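Buscamos gente para el equipo de manipulación — taller de robótica Skosside

Convocatoria abierta para el próximo curso. Plazas: pocas. Experiencia previa: no hace falta, de verdad. Ganas de repetir lo mismo muchas veces hasta que salga: eso sí.

Qué es esto

Proyecto de estudiantes, con sede en el taller de Marden, entrada por el patio de atrás. Preparamos un brazo robótico para la prueba de montaje de la liga Wurell, que se celebra en junio. La prueba, resumida: un panel con piezas de ordenador, un robot, un tiempo máximo. Colocar, sacar, volver a colocar. Sin manos humanas una vez arrancado el cronómetro.

El año pasado fuimos novatos. Quedamos en mitad de la tabla con 2,459 puntos y mucho que corregir. Este año queremos llegar con el panel trabajado desde el principio, no en las últimas dos semanas como la otra vez.

A quién buscamos

Programación. Python, algo de C++ si lo hay. Quien entre aquí se ocupa de las secuencias de agarre y de los registros. Hay código heredado, regular documentado, aviso.

Mecánica. Diseño de dedos y almohadillas, impresión 3D, ajuste de tornillería. Se aprende a medir bien o se aprende a repetir piezas, una de las dos.

Visión y calibrado. La cámara va en la muñeca y el trabajo es muy de paciencia. Mates de bachillerato bastan para empezar, el resto se explica sobre la marcha.

Operación y datos. Manejar el brazo, anotar cada intento, clasificar los fallos. Es el puesto por el que han empezado casi todos los que ahora programan, y hace falta más gente de la que parece.

Comunicación. Una persona para la web y la memoria del proyecto. Si además sabe montar vídeo, mejor.

Se puede pedir más de un área. Poned el orden de preferencia en el correo, que si no luego hay que preguntaros uno a uno.

Cómo es el trabajo

Sesión fija los viernes, de cuatro a ocho. Otra entre semana, a elegir según turno. En total, seis o siete horas; más en mayo, ya lo decimos ahora para que nadie se lleve sorpresas.

El primer mes es de rodaje: seguridad, parada de emergencia, manejo manual del brazo, y 30 intentos supervisados antes de tocar nada en automático. Después cada cual pasa a su grupo. Los grupos son pequeños y se rotan a mitad de curso, salvo que alguien pida quedarse.

El panel de prácticas lleva dos ranuras de memoria, un procesador en su zócalo y un disco duro de 3,5 pulgadas con guías de plástico azul. Está montado inclinado, y ahí empieza lo difícil: los ángulos de aproximación cambian para cada pieza y los dedos de la pinza ocupan bastante más sitio del que uno calcula sobre el papel. Quien venga del grupo de mecánica tendrá trabajo con eso desde el primer día. 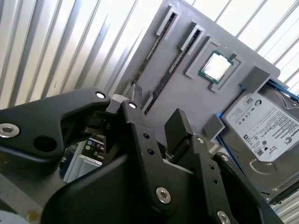

Texto y foto: Equipo de manipulación, Skosside

Objetivo hasta las vacaciones de invierno: casi 300 intentos registrados por pieza, con el fallo anotado cuando lo haya. Suena a mucho. Repartido entre turnos no lo es tanto. Los registros los usa luego el grupo de programación, así que un intento sin anotar es como si no se ubiera hecho.

Qué ofrecemos

— Acceso al taller de Marden en horario de tarde, con armario propio.
— Material pagado. Nadie pone dinero para piezas, tornillos ni filamento.
— Certificado de horas al terminar. Consultad en vuestro centro si se convalida, cada uno tiene sus normas.
— Viaje y alojamiento a la liga para quienes cumplan un mínimo de 50 horas registradas.
— Merienda los viernes (modesta).

No es un puesto remunerado. Es un proyecto formativo, y preferimos que quede claro antes de que escribáis.

Requisitos

Tener 16 años cumplidos. Los menores de edad necesitan autorización firmada, el modelo se envía con la confirmación. Estar matriculado en bachillerato, FP o universidad, de la rama que sea. Calzado cerrado en el taller, pelo recogido, nada de mangas sueltas cerca del brazo.

Compromiso hasta junio. Se entiende que hay exámenes y se puede bajar el ritmo, pero avisando con una semana.

Cómo apuntarse

Correo al buzón del taller con el asunto MANIPULACIÓN y dentro:

nombre y estudios,
áreas que te interesan, por orden,
qué tarde entre semana te viene bien,
unas líneas sobre algo que hayas montado, arreglado o roto. Vale una bici, vale una hoja de cálculo.

Sin currículum, por favor. No los leemos.

A quienes encajen por horario se les cita a una tarde de prueba en grupo: una vuelta por el taller, un rato a los mandos y preguntas. No hay examen. La respuesta llega por correo en los diez dias siguientes, también si es que no.

Dudas frecuentes

¿Puedo venir si ya estoy en otro equipo de Wurell? No, la liga no lo permite. Como oyente a las sesiones de calibrado, sí.

¿Hay que traer portátil? Ayuda, pero hay equipos de préstamo.

¿Cómo se llega? Autobús hasta Park y cinco minutos andando. Aparcar es complicado a partir de las cuatro. Las bicis se pueden dejar dentro, en el pasillo de la izquierda.

¿Y si me apunto tarde? Abrimos lista de espera. Suele moverse después del primer mes.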